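Against the Peg Board

01/11/2021

Every few years the peg board comes back. It came back to us this fall in a catalog from Gidine, which sells a white one with blue parts for more money than I would pay for a decent winter coat, and by the time the catalog had made its way around the building three people had asked me whether we should get 2 of them for the activity room at Prastside. I said no. I have been asked to put my reasons in writing, so I am doing that, and I will try to be fair to the board, which has many friends.

The case for it is easy to make. You have a plate, you have places on the plate, you have parts that belong in the places. A person picks up a peg and puts it where it goes. Their hands get better at picking up pegs and putting them where they go. All of that is true, and it's where my trouble starts. I have watched people become very good at a peg board and still not be able to do up a cuff. A cuff moves. It's attached to you, it gives when you push on it, and the hole is on the side you can't see. The board lies flat on a table with its slots facing up.

I'm also suspicious of how nice these things look. A plain white plate with blue pieces on a dark tabletop looks like somebody thought hard about it, and maybe somebody did. But the people who buy activity equipment are mostly looking at it across a desk or on a page, and what reads well on a page is a clean layout with every sort of shape given its own patch.

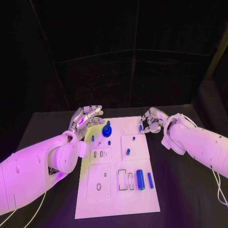
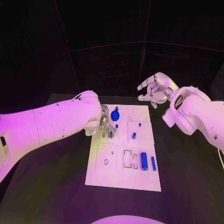
White work board with blue parts, on a dark tabletop.

Variety is the next thing the sellers bring up. One board, many tasks! Gears, pegs, raised panels, outlines. I used to be impressed by this. Then I started paying attention to which parts of our old board (the one from Paredes, which is still in the cupboard if anybody wants it) got used, and it was the same corner every time. People did the bit they could do. The hard bit stayed as new as the day we opened the box. Putting six tasks on a plate doesn't mean anyone does six tasks, and a person who feels clumsy will find the easy one faster than you would believe.

Then there is the matter of the parts. Small blue pegs get lost. They go under the radiator, into cardigan pockets, home on the bus. Replacement sets are sold separately, of course, and the last time I looked, the Wikbridge set was listed under part number 1564 and ours needed 772, which had been discontinued. A board with pegs missing is a sad object, and we kept ours out for most of a year in that condition.

What would I buy with the money? Nothing much. A box of real bolts and nuts in mixed sizes. Jars with lids. A couple of old shirts on hangers, a padlock, a lamp plug, some envelopes. It won't match, and it will look like a yard sale on the table. Some of it will get lost too, and we'll replace it from the hardware store on the corner the same afternoon.

I will grant one thing. Some people like the board. They like the small firm feeling of a peg going home, and they would do it all morning for its own sake. I have no quarrel with that. A jigsaw does the same for me. But then let's call it a pastime and price it as one, and stop writing "skills" on the order form.

If the vote goes the other way in November, I'd ask that we buy a single board and keep the pegs in a jar with a lid, which at least gives people a lid to practice on.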